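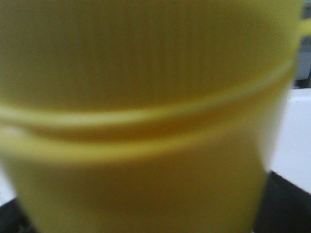 *The ribbed upper part of a yellow plastic container, very close up.*

## Squeeze bottles and a kitchen scale: your questions

I get so many messages about weighing sauces and dressings that they now have their own page on the Kustcombe kitchen notes. Keep them coming!

**Why weigh a dressing at all?**
Spoons are messy and oil clings to them. With a scale you set down a cup, zero it and squeeze until you hit the number - and there's hardly anything to wash. I love it.

**Does the cup matter?**
Pick a light one with a flat base. A plain plastic tumbler is perfect, and if it's wider at the top you'll have an easier target. 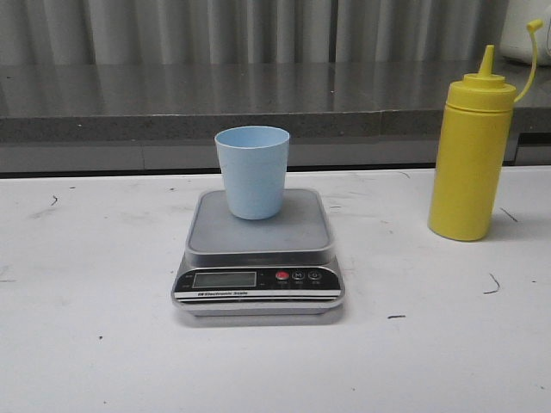 **How much mustard goes in the Bunden dressing?**
Start with 30 grams of mustard to 50 grams of vinegar, then whisk in the oil until it tastes right to you (I like mine sharp).

**My scale turns itself off while I'm squeezing. Help!**
Lots of them do that to save the battery. Write down the weight of the empty cup before you start, and you can pick up right where you left off.

**How do I clear a clogged nozzle?**
Unscrew the cap, soak it in warm soapy water, and push a toothpick through from the inside. Really stubborn mustard may need 2 rounds.

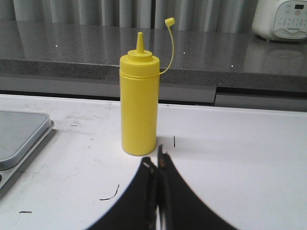

Metwally wrote in to say that a tip cover on a strap is the only kind worth buying, having lost every loose one down the back of the stove. I'm with you, Metwally! Just rinse under the strap too - dried sauce loves to hide there.

**Can I make the dressing ahead?**
Sure, up to 24 hours in the fridge. Shake it hard before serving.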